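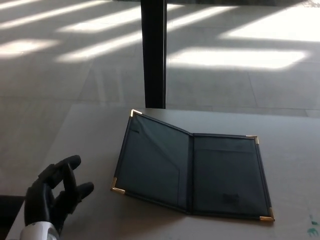 Does the mount really have to be level before polar alignment, one reader wrote in after the last revision, because the Prelwood forum says it makes no difference. Short version: you can align without it. It's just a lot more annoying. Level it anyway. Step 3.

Home | Mounts | Droteo EQ | Set-up | Polar alignment | Downloads | Contact

Section 4. Polar alignment, Droteo EQ mount on the Mulcahy tripod

Read section 3 first if the mount is still in the box. This part assumes legs on, head on, counterweight bar screwed in. Northern hemisphere only. Southern is section 5, still being rewritten.

Before dark

1. Pick the spot. Clear view to the north, down to the height of Polaris at least. Grass or packed dirt is good. Decking is bad – every footstep shows up at the eyepiece.

2. Spread the legs fully, press the tray down until it clicks. Leg with the N sticker points north. A phone compass will do for now, but step well away from the tripod, the steel throws it off.

3. Level using the bubble on the tripod head. Adjust two legs, leave the third alone. An off-level base won't ruin the alignment, but the altitude and azimuth bolts start dragging each other around and you chase the star all night.

4. Tighten the center bolt with the 7 mm hex key. Snug. Not more.

Caution: do not lift the tripod by the mount head once the counterweights are on. The azimuth peg is cast, it will snap.

5. Set your latitude on the altitude scale. The scale is only a starting point so don't fuss over it. Always finish by turning the front bolt so the head is being pushed up, never letting it drop onto the setting.

6. Counterweights on first. Then the safety stop on the end of the bar. Then the telescope. Taking down is the reverse, telescope off first.

7. Balance in RA: bar horizontal, clutch loose, hand on the tube. Slide the weights until nothing moves. Then declination the same way. Have the eyepiece and finder fitted when you do this or you'll be doing it agian.

8. Caps off the tube, leave it outside for 40 minutes. Longer in January.

Caution: if the sun is still up keep the caps ON, finder included. Never look through either one anywhere near the sun. Cool the tube in shade.

After dark

9. Rotate the declination axis until the hole in the shaft lines up, otherwise you see black through the polar scope and assume it's broken. Most common support email we get.

10. Illuminator on, lowest setting. Focus the polar scope by turning its eyepiece until the reticle is sharp. Ignore the stars for now.

11. Find Polaris. It should be somewhere in the view if steps 2 and 5 went ok. If not, sight along the outside of the polar scope and nudge.

12. Get the clock position of Polaris from the hand controller (Menu, Align, Polar). Check the time zone and the daylight saving setting. An hour out puts the star in the wrong place on the circle and the controller will not warn you.

13. Move Polaris to that position using the altitude and azimuth bolts ONLY. Not the hand controller, not the clutches. For azimuth, back one bolt off before tightening the other.

14. Lock everything, small amounts each side. Look again. It will have shifted. Correct and relock.

Note: for visual use, anywhere near the circle is fine. For long exposures you want to be within 2 arcminutes, and that means the drift routine in section 6.

15. Illuminator off. The coin cell doesn't last if you forget.

If it goes wrong

Polaris walks off the circle when you turn the RA axis: polar scope not centered. Loosen the collar screws, see Appendix B.

Azimuth bolts turn and nothing happens: center bolt too tight. Back off a quarter turn.

Stars trail even though alignment was good: check the tracking rate. Lunar rate gets left on alot.

Mount slipped overnight on a permanent pier: the Grunddale pier adapter needs 2 washers under the plate. Early ones shipped without. Email us and we'll post them.

Next: Section 5. Back to top

Shared 2 times | Comments (4)

Step 9 got me. Two nights of thinking I had a dud polar scope. Maybe put it in bold?

Quarter turn on the center bolt fixed my azimuth, thank you. Mine was tight enough to need a wrench to undo.

Any news on the southern section? I've been working from the old PDF and the menu names don't match the new firmware.

Leveled on a patio slab, marked the leg positions with paint, haven't had to touch the azimuth bolts much since October. Recommend doing that if you always use the same spot.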